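4.2 Changes to the work of returns staff

The second site, at Sarkusside, differed from the first in that the automation arrived in stages and the handling staff were kept on throughout. Raptis operates a children's book lending service from the site, sending out mixed packs of picture books and early readers and receiving them back some weeks later. Before the change, a returned pack was opened, checked against a printed slip, wiped, graded and shelved by one person. After the change, opening and checking were moved to a conveyor station supplied by Pulness, grading was split between a vision system and a person, and shelving remained wholly manual. The trial of mechanical picking, described below, ran alongside this arrangement.

We held interviews with 19 members of staff, all of whom had worked under the old arrangement for at least one full season. We also obtained the shift logs for the period up to the end of July. The logs record packs and not single books, and this limits what can be said about the pace of individual tasks.

Three shifts were observed in full. During these the conveyor station dealt with 600 packs, of which 83 were passed to a person for a decision. The reasons were recorded on the screen as a code, and the codes were found to be used loosely. Code 4 ('cover not matched') was entered for torn covers, for books placed face down, for books in a language not yet loaded into the catalogue, and in several cases because it was the first code on the list that would clear the screen. Staff were open about this in interview. The supervisors knew of it too, but the weekly report sent to Trallness, where the head office is located, used the codes as entered. Any account of the system's performance drawn from those reports alone should be read with this in mind.

The main change reported by staff concerned the order of the work. Under the old arrangement a person could set aside an awkward pack and return to it later in the shift. The conveyor station holds the line until a decision is entered, and the awkward packs are therefore met one after another as they come. Eleven of those interviewed described the work as more tiring, although the amount of lifting had gone down. Two preferred it, both of whom had previously worked on packing. The remainder gave mixed or uncertain answers and we have not tried to place them on a scale.

A second change concerned grading. Staff had formerly graded a book by handling it: bending the spine slightly, running a thumb along the edge of the pages, and feeling for a lifted corner. The vision system grades from the cover image alone. Where the two disagreed, the person's grade was kept, but the disagreement was logged against the person's number and reviewed at the end of the week. Several staff said that they had begun to accept the system's grade in doubtful cases in order to keep their number of disagreements low. We could not test this directly – the logs do not hold the time at which a grade was first considered, only the time at which it was confirmed – but the number of disagreements did fall over the period while the number of customer complaints about condition did not.

4.3 Picking from overlapping piles

Shelving was left manual because paperback books are difficult to separate mechanically when they lie on top of one another. The covers are thin and bend under load, the edges give little to hold, and adjacent covers may be similar in colour. Earlier trials with suction cups had been stopped after damage to laminated covers. Work since then has used parallel fingers with ribbed or textured pads, and the motions are recorded from people who hold the gripper in the hand and carry out the task themselves. Books are laid on soft and patterned surfaces as well as on plain ones, as the method is expected to cope with both.
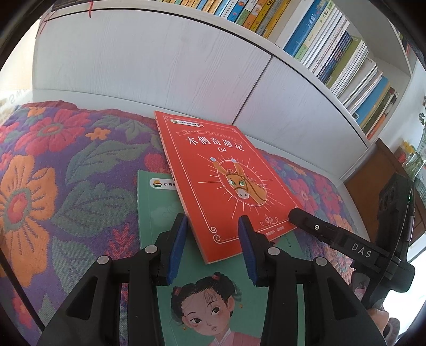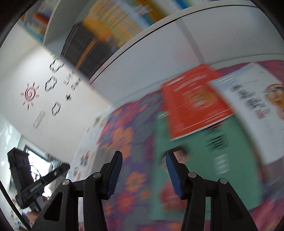 Figure 6. Two-finger hand-held grippers with blue pads, used with overlapping children's books on a flowered cloth.

The use of recorded human motion has a bearing on the question of skill. Of the 119 job descriptions issued across the two sites since the change, none mentions demonstration work, although staff at both sites had been asked to do it. At Sarkusside it was treated as light duty and given to people returning from sick leave. Those who had done it did not regard it as light. They reported sore wrists after long sessions, and said that the tool made them slower and more deliberate than they would be with bare hands. One remarked that she had been asked to repeat a pick because she had slid the book to the edge of the pile first, as she always did on the shelves, and the instructions called for a straight lift.

This point was raised with the site management, who replied that the instructions had been written for an earlier gripper and would be revised. At the time of our last visit, on 3 April 2024, the earlier version was still pinned up at the station. Sliding was in common use among the shelving staff we observed, and its exclusion from the recordings would remove a method that they rely on for thin books in particular.

Payment was the other matter raised. Demonstration hours were paid at the basic rate, without the allowance given for shelving.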